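About us

Cluvari is a small company that teaches robots to do dull things with their hands. We put pens away, we move cups, we clear desks. If you came to this page looking for a humanoid that will run your warehouse by Christmas, we don't have one, and we'd be careful with anyone who says they do.

The company grew out of an argument. Our founder had spent years at Dornau, a maker of packing lines, watching demo videos in which an arm folded a shirt perfectly. He kept asking how many takes it took and kept getting a smile for an answer. When he left he wanted to find out how far you could get if you wrote the bad takes down too.

Our method is plain. A person holds a gripper in each hand and does the task. The grippers carry cameras and printed markers, so we know what the fingers saw and where they were. The person wears a camera on the head as well. Nobody drives a robot from across the room, although we tried that first. Remote control was slow, it made people seasick, and the motions it gave us looked like someone eating soup with oven mitts. Holding the tool yourself is quicker. It is still slower than using your fingers, and anyone who tells you it feels natural should be asked to do it until lunch.

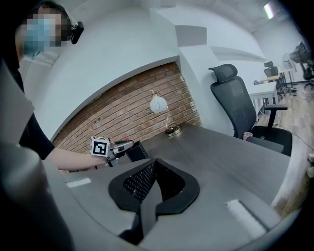
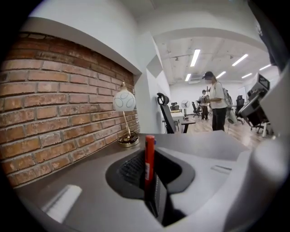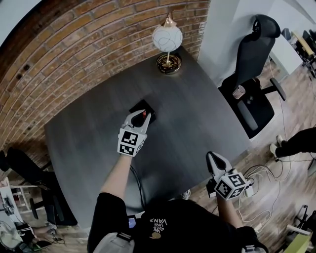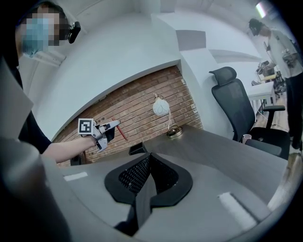 Gyula Bodnár

I write these pages, so the doubts in them are mine, though I haven't had to fight very hard to keep them in.

The desk by the brick wall is where we do small-object work. Our current set for that desk has 2769 demonstrations in it. We threw out 469 others. Some had a marker hidden at the wrong moment, some had a fumble we couldn't make sense of afterward, and a fair number were just people being tired. We keep the rejects and will show them to any customer who asks. Two have asked.

Does it work? Sometimes. A policy trained on this kind of data will handle a desk it knows pretty well. Change the lamp and it may sulk. Balogh, our longest-standing customer, ran 225 trials with us on a sorting bench and got results good enough to keep going and not good enough to send anyone home early. We put the failures in the report on the first page. Their plant manager said it was the first supplier report she had read to the end.

We're also not convinced that more data cures everything, which is an odd thing for a company that sells data to say. Past a certain point a customer is often better off buying a better tray for the parts. We have told people so and lost the work.

What we sell: demonstration sets recorded at our desks or yours, training for your own staff in using the grippers, and a review of other people's robot claims. The review is our least popular service with vendors. The smallest recording job we take is 100 demonstrations, and it's usually enough to tell you whether to stop.

Zornov, our sister workshop, builds and repairs the grippers. Write to them about broken fingers and to us about everything else. Visits are welcome if you arrange them first, and you will be handed a gripper.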